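Harell Residents' Forum > Fixtures and Finishes > Benchtop joints and corner trim
Print this thread | E-mail this thread | 6 replies | Shares: 202

Driltitz_Unit_Liaison wrote:
Members are advised that the May round of benchtop inspections is under way. Where the marble meets the wall, please report any gap, lifted trim or staining under the relevant heading.
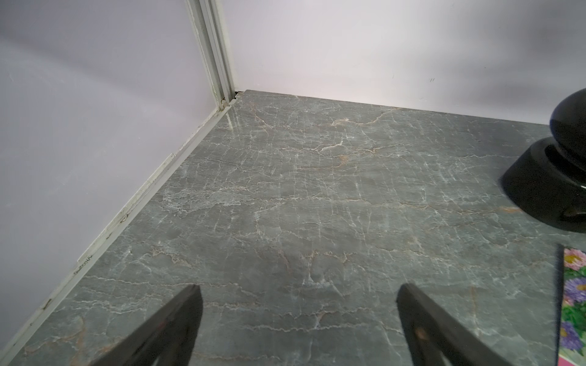
Reading time: 2 min

Members will note the small gap and scuffed joint at the foot of the vertical metal strip. The edge trim along the left wall also shows dark specks and scratches. Comments on the proposed treatment are invited until Friday.

thiele_level2 wrote:
I would recommend that the strip be cleaned before any decision is made. A soft brush and mild detergent should be sufficient. Please do not use vinegar near the marble, as acid will dull the finish.

benchtop528 wrote:
I respectfully disagree. Cleaning will not close a gap. The joint should be filled with a neutral-cure silicone in a matching grey. Our own corner was left for two winters and crumbs collected in it the whole time.

Arkach_Owner wrote:
Has replacement been costed? We were quoted almost $2000 for new trim on both sides, which I consider excessive for a few worn spots.

thiele_level2 wrote:
Replacement is not warranted on the evidence provided. The stone itself has a good sheen in the back corner, and the rust-coloured streaks appear to me to be part of its natural colour. I would ask that they not be listed as stains.

benchtop528 wrote:
Agreed on the streaks. My position on the silicone is unchanged.

Driltitz_Unit_Liaison wrote:
Both views have been recorded. Owners who prefer to clean first may do so and request the sealant at a later visit.

Contact the forum office | Copyright Harell Residents' Forum | Back to top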